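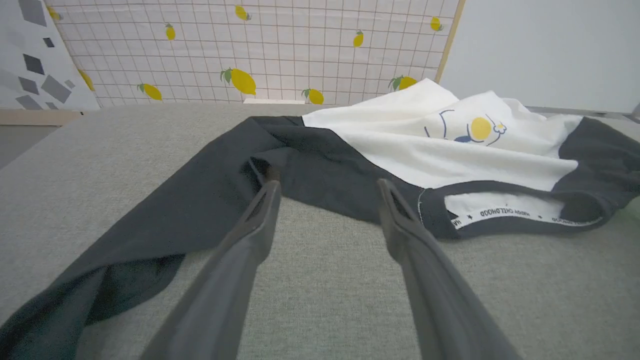 Our station, a community FM licensee serving Tagle and the surrounding townships, is preparing an on-air retrospective of its former morning program, Nandum. The station holds 847 recordings of the program on cassette and open-reel tape, and the board has asked me to recommend how they should be selected, cleared and broadcast. The retrospective is to run during the November pledge drive, alongside a thank-you gift for listeners who donate: a black-and-white shirt, soft enough to crumple into a mailing pouch, in one design only. The gift has been settled. The recordings have not. Many include commercial music, telephone calls from listeners, and advertisements for businesses that have since closed. Two of the former hosts have agreed to be interviewed; a third has not replied to our letters. I would be grateful for guidance on three matters. First, may we rebroadcast listener calls for which no written consent exists? Second, does our ordinary music license cover the songs heard inside an old program? Third, is it acceptable to shorten a host's remarks for time?

Charito Panganiban
Program Office

Bienvenido Mercado

I managed the archive of a similar station for a number of years and can describe the practice we followed. It is not legal advice, and your counsel should review it before anything is aired.

With regard to listener calls, we separated those that had been broadcast live from those that were only recorded. A caller who asked to go on the air had, in our view, accepted the original broadcast. We did not assume that this extended to a new program many years later. Calls giving a surname, a street or a medical condition were removed. Calls made by children were removed in every case.

With regard to music, please distinguish the broadcast from any copy placed on your website. The license that permits a song to be played over the air does not necessarily permit the same song to be offered as a download or a podcast. We aired the programs whole and posted online versions with the songs taken out, leaving a second or two of each so that the host's introduction still made sense. Your license agreement will state what is covered, and the licensing body will generally confirm it in writing if asked.

For selection and preparation, I suggest the following order of work.

1. List every tape by the date and host on the label before any tape is played. Where the label is missing, assign a shelf number and go on.

2. Transfer the tapes in the poorest physical condition first. Do not fast-forward an open reel that squeals or leaves residue on the heads. Set it aside for a specialist.

3. Have one person listen to each transfer in full and complete a cue sheet showing music, calls, advertisements and any statement about a named individual.
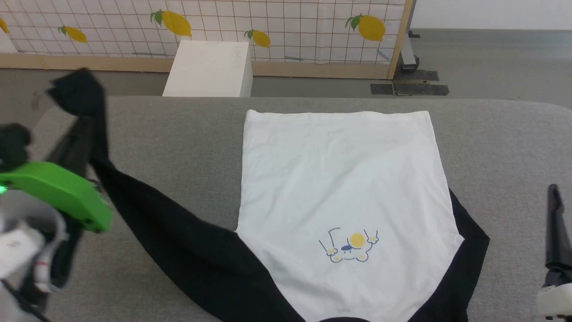
4. Send the proposed excerpts to the former hosts and allow 28 days for a reply. Keep a copy of the letter in the program file.

5. Retain the unedited transfer. The edited version should carry a different file name and should never be saved over the original.

On shortening remarks, we permitted cuts at the beginning or end of a passage. Cuts within a passage required a second person to listen and confirm that the meaning was unchanged.

Đạt Huỳnh

Check your license agreement.

Also, Konix cassette decks tend to run slightly fast if the belt has been replaced. Compare the time signal on the tape with a clock before you transfer a whole box.

Trinidad Maglaya

I agree with most of the above and would add two points.

The host who has not replied should receive a second letter by a method that provides proof of delivery. Please look for the original employment or volunteer agreement as well. At our station, almost all of the early agreements assigned the recordings to the licensee, but 7 did not, and those programs were withheld until the hosts or their families had signed a release.

The old advertisements should not be overlooked. An advertisement for a closed business may still mention a price, a contest or a telephone number that now belongs to a private household. If you are a noncommercial station, it may also raise a question under your own underwriting rules. We removed them from the regular broadcast and played a few only within a documentary segment, with an announcer stating when they had first aired.

We used Rereo to keep the cue sheets. A spreadsheet would serve equally well for a collection of your size, provided that only one person is allowed to change the shelf numbers.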